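Romarness drops

Romarness is an over-the-counter eye drop sold for dry, tired or gritty eyes. It is made by Inness and is marketed as a drop that "restores the natural tear layer," a claim that has drawn criticism from several eye doctors. The main ingredient is a thickener of the kind found in many cheaper artificial tears.

The company's case rests mostly on one study, known as the Civeck trial, which enrolled 223 adults with mild dry eye. People using Romarness reported less burning after 11 weeks. The comparison group used no drops at all, so the trial could not show whether the product works any better than plain artificial tears. Tear production, measured with paper strips, did not change in either group.

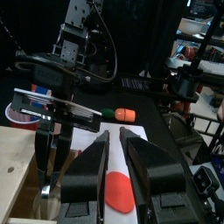 Catarina Frade, an optometrist who reviewed the trial, wrote that the results "tell us wet eyes feel better than dry ones." She also questioned why symptom scores were published for the whole group while the results for contact lens wearers were left out. Roland Inskip, who led the study, replied that there were too few lens wearers to report separately. The full data have not been released.

A later survey of 942 customers is often quoted in advertising. It had no control group, and buyers who had asked for a refund were not contacted.

Side effects listed on the label include short-term blurred vision and stinging. Eye pain, light sensitivity or a sudden change in sight should be checked by a doctor, whichever drop is being used.

See also: Artificial tears, Blepharitis, Tear film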